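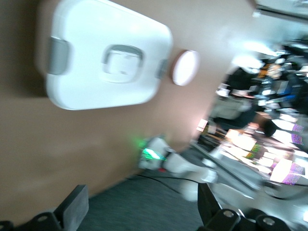

Fig. 1. White unit against the tan wall, small oval disc to the right.

Otcombe Field Names Project
Interim report to the Nedelcu Fund
Prepared by Delia Olteanu, 2024-01-01

Where we have got to

The plan was to collect the names people in Otcombe use for their fields, put them on a map, and have the map printed before everyone who knew the names had died or moved to the coast. We are behind on the map. We are well ahead on names, largely through disagreement.

The card index now holds 2238 entries. You will remember that the application promised one name per field. This was written before we had spoken to any farmers. The wet ground below the church is entered as Long Sour, Low Sour, The Sours, Parson's Loss and, from a gentleman who rents it, something we have put down as "other". All five are kept, with the speaker's initials and the date given on each card.

Interviews

We have recorded 28 interviews and typed up most of them. The ones still waiting are those where two members of the same family talk at once. One couple paused their recording to go and look at a gate, came back with different opinions of the gate, and started again from the beginning.

The oldest speaker gave us 65 names in a single afternoon, including a full set for the hill farms that appear on no estate plan we have seen. She also corrected our pronunciation of Otcombe. I have lived here a good while and had not been aware there was a problem.

The boundary with Drarkden

Drarkden has written to say that 8 of our fields are in Drarkden. We have looked at the tithe map and they are right about three of them. A reply has gone off conceding the three in a generous spirit and asking for the Drarkden names, which have not yet arrived.

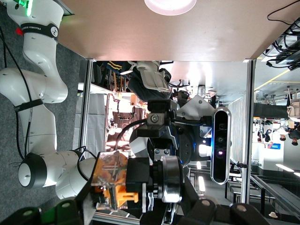 Fig. 2. Tan-brown panel with round light, grey carpet below left.

Software

The Lutodix licence was bought in full out of your first payment. It does what we asked of it, which was sort things alphabetically, and a number of things we didn't, such as changing "Hanger" to "Hangar" throughout. Otcombe briefly had more airfield than Kent. The corrections have been made by hand and the setting has been found and switched off.

Money

Spending is within budget under every heading except travel, which is over, and refreshments, which is a long way over. It is very hard to ask a man what his grandfather called a turnip field without cake. We would like to move the unspent part of the scanning budget across to cover both, if the Fund has no objection.

Next steps

The draft map will go on show in April, in pencil, with rubbers provided. We expect to print after that. Would the Fund please let us know which version of its logo it prefers, as we have been sent two, and whether it minds being placed in the bottom left-hand corner, over what may or may not be Drarkden.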